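Kadlec to move dairy deliveries to returnable crates

17 October 2023

Kadlec, the regional food wholesaler, will stop using single-trip cardboard for its chilled dairy deliveries and change to returnable plastic crates, the company has confirmed. The change covers 44 shops in the first stage and is due to be complete by June.

Under the new arrangement, crates are delivered full, held at the shop and collected empty on the next run. Each shop will be charged a deposit per crate, credited on return. Crates not returned within 30 days will be invoiced at replacement cost.

Washing will be carried out by Grevora at its Gultia depot, where a second wash line has been installed. The line handles 700 crates an hour. Labels must be removed before washing, and shops have been asked to use the paper type supplied with each delivery, as film labels block the filters.

Lenka Tóth, head of distribution at Kadlec, said a trial earlier in the year had used 1,708 crates. Losses were lower than planned for, although several shops had kept crates back for storing bread and cleaning materials.

"The stock figure only works if the crates come back," she said. "We have allowed for a small loss each quarter and will review it after the first two."

Shop owners have raised the question of space. Igor Procházka, who runs two of the shops in the trial, said the tapered crates nest when empty but still take up more room than flattened card. He has asked for collections to be made more often at smaller sites. 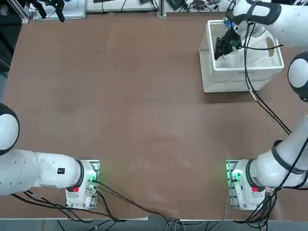
Kadlec said collection times for smaller sites would be set out in the delivery schedule sent to shops before the first stage begins. Frozen goods are not included and will continue to be delivered in card.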